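Hilow (regional settlement unit) 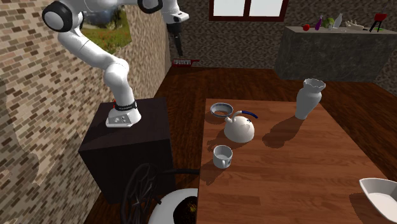

The Hilow was a unit of account proposed for trade among four small island and coastal economies that sold mostly to one another. It was never a currency in the usual sense. No notes or coins were issued, no shop took it, and the central banks involved kept their reserves in dollars the whole time they were praising it.

Origins

The plan is usually credited to Salim Temba, an economist who laid it out in a paper known as the Pettigrew memorandum. Temba argued that traders in the region lost money each time they changed local currency into dollars and back again. A shared unit, with balances cleared every four months, would let them skip that step. The memorandum gave no estimate of the savings that later readers could reproduce, and the tables meant to support it were left out of the published version.

Operation

Clearing was handled by an office in Skadivby. Banks reported what they owed in Hilows, the office netted the claims, and whatever was left over was paid – in dollars. Critics saw this as the plan's basic weakness. A unit that has to be settled in someone else's money offers little shelter from that money's swings, and member banks still had to hold dollars for each clearing date.

The value of the Hilow was set by a basket of the members' currencies. Two of these were already pegged to the dollar, so the basket moved less on its own than its backers liked to suggest.

Use and decline

Supporters often pointed to the 157 firms registered to invoice in Hilows. Registration was free and carried no duty to use the unit, and the office did not publish figures on how many of the firms sent even one invoice. The Grirholm exchange listed a Hilow rate for a time, but quoted prices there can't be taken as proof of real trading.

Clearing stopped after one member fell behind on its payments. Official statements called this a pause. No restart date was given, and the Skadivby office later closed.

Assessment

Later accounts tend to repeat the claim that the Hilow "reduced reliance on the dollar." The evidence for this is thin. Reserve holdings in the member states barely changed, and cheaper bank transfers could explain most of the drop in trading costs over the same years. A kinder reading is that the office gave its members practice in sharing payment data – though that could have been done without a new unit.

See also: Clearing union; Currency basket; Reserve currency

Category: Proposed currencies | International trade | Monetary policy

2 comments | 4 shares

Contact the editors | Copyright and reuse | Back to top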